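Chores and the machines that may one day do them: October gallery

Hi again, and welcome back to my little corner of robot-watching! If you're new, I'm the person who has spent way too much of her adult life asking one question, which is when on earth somebody is going to build a thing that cleans my house. I've been writing about it here for 577 posts now (yes, the site keeps a tally, and yes, it makes me feel old), and my answer keeps changing.

A little background before the pictures. Last month I wrote about folding towels, and I got more mail on that one than on anything since the dishwasher post. Most of it was people telling me that folding is the easy bit and I should look at sweeping. Lwazi Ngcobo wrote me a very long and very good email saying that if you want to know how far along these machines are, you should hand them a dustpan and a brush and then keep quiet. He used to clean hotel rooms, 2 summers in a row, and he says a dustpan is the most underrated test of two hands he knows. One hand has to stay put and press down a little. The other one has to move, and it has to stop before it flings everything over the back.

I tried it at home with my eyes on my own hands for once, and oh boy. My left hand was doing all sorts of things I'd never noticed. It tips the pan up at the last second. It slides back a tiny bit to catch that thin line of dust that never wants to go in (you know the line). I do all this while thinking about lunch.

Then there's the surface. Kitchen tile is one thing. A bed is soft, and on a quilted top the lip of the pan can ride up over a seam and leave a gap, and anything small goes right under it. Crumbs in bed are my personal enemy, so I was very happy to make this month's gallery about a mattress. Petronella Radebe, who reads all of these before you do and crosses out half of my exclamation marks, asked me why anyone would sweep a bed instead of vacuuming it. Fair! I'd vacuum it. But a vacuum hides most of the difficulty, and the difficulty is what I want to look at.

While I'm at it, a quick word on the shop-floor side of things, because some of you come here for that. A friend packs boxes on the night shift at Ikonen, and over there the sweeping is done by a ride-on machine that goes up and down the same aisles and does it beautifully. The floor is flat, the aisles are straight, and no one leaves socks out. What it can't do is the corner behind the packing bench, so a person with a broom does that every Monday at six in the morning. She timed the corner for me once: 200 seconds. The big machine has no way in. I think about that corner a lot when people tell me floor cleaning is a solved problem.

Homes are pretty much all corners. They have beds and rugs and chair legs, plus whatever my kids were building yesterday. I keep a list of every separate chore I've done in my own house since I started this site, down to things like "wiped the top of the jam jar," and it's at 1,116 entries. I went through it with a highlighter over the weekend, marking the ones I'd trust a machine with today, unsupervised, with me out of the house. I didn't wear out the highlighter. The floor vacuuming got a mark, and the washing machine and the dishwasher of course (loading them did not!), and then I sat there chewing the cap for a while.

A few of you asked whether I'd count something as done if it took ten times as long as a person. I would, gladly, as long as I don't have to stand there. If a machine wants to spend all of Monday on one bedroom while I'm at work, it's welcome to it. What I won't accept is a helper I have to help. I had a window gadget from Ovholm a while back that needed me to lift it from pane to pane, and by the third window I was doing it with a rag.

OK, enough from me, on to the mattress.

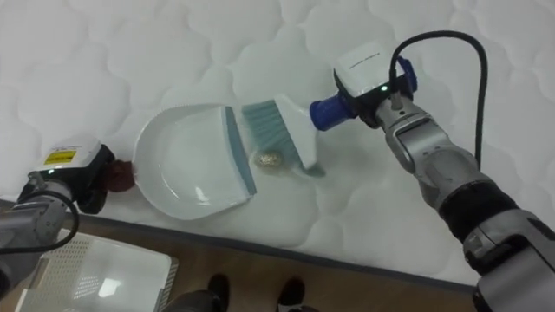
My favorite of the bunch. One crumpled gold ball, teal bristles tilted over it, and the lip of the pan flat on the quilting just as Lwazi says it should be. 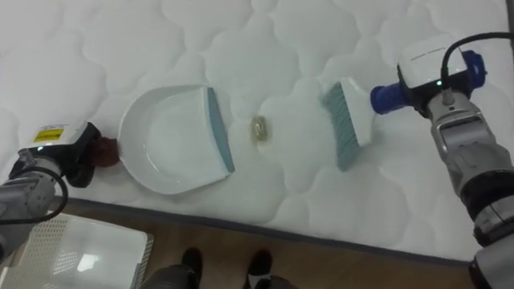 A little gold coin between the brush and the pan. I find coins much meaner than crumbs, they lie so low!

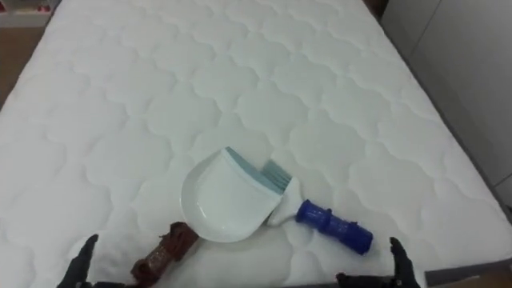
Brush down, pan down. I'm a sucker for a matching set, and look at those bristles resting on the rubber edge.

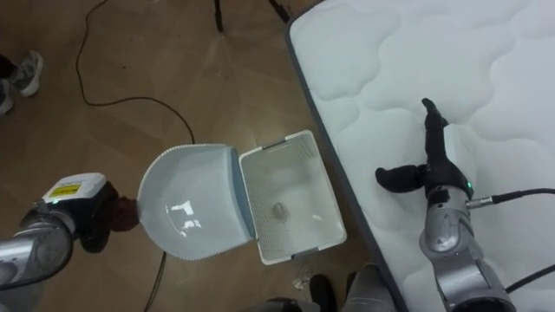 Down on the floor next to the bed, with the lid of the white container flipped open and one small round gray thing inside.

Could I buy a machine today that sweeps up crumbs with an ordinary dustpan and brush, and leave it alone to do it?

I wouldn't plan on it for my own house yet. A robot vacuum will take care of open floor while you're out, and that's where I'd put the money. For beds, stairs and the bits behind the furniture, keep your own brush handy for now.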